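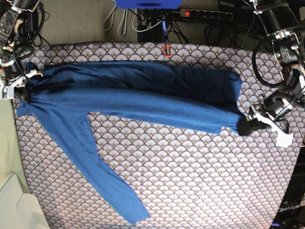

Teaching a robot by hand: your questions

We get the same questions every time we write about laundry folding, so we put them on one page. Our answers are less cheerful than the ones on most company sites.

What does "teaching by demonstration" mean?
A person does the job through the robot, and the robot records every joint position and camera view. Do this enough times and a program is trained to copy it. The word "teaching" is generous. The robot has no idea what a sleeve is for.

Do I hold the arms or steer from somewhere else?
Both exist. You can grab the arms and push them through the motion, or you can move a second set of handles and let the robot follow. For clothes we prefer the second, as your own hands stay out of the camera's view. It is also more tiring than the brochures let on.

How many demonstrations do I need?
Vendors love a small number. Lanen's sales page says 15. In our trials, 15 got us a robot that could fold one shirt, placed one way, on one tablecloth. We recorded 70 before it coped with a shirt turned sideways, and it still lost track of the second sleeve more often than we liked.

Why is folding a shirt so hard?
Cloth never lands the same way twice. A gripper feels very little, so it will happily close on two layers, or on none, and carry on. Long sleeves are the worst part. Start with a towel.

I saw a video with a 90 percent success rate. Should I believe it?
Ask what counted as a success. Ask who laid out the shirt before each try, and whether anyone fixed it halfway. We have seen "folded" used for things you would not put in a drawer. If the answer is vague, so is the 90.

Is the Zatunero kit any better than Ziltamik?
Zatunero's handles are lighter. Ziltamik's software crashes less. Neither made our operators noticeably better at folding, and a clumsy demonstration gets copied along with the good ones – pauses, fumbles and all.

Should I delete my bad attempts?
Delete the ones where you gave up. Keep a few where you slipped and recovered. The Andreadis guide says to keep everything, and we tried that in March. We would not do it again.

Will this do my laundry soon?
We doubt it. A person folds a shirt in seconds without looking down. If you enjoy the work, go ahead, but don't buy two arms to save time on a Sunday pile of washing.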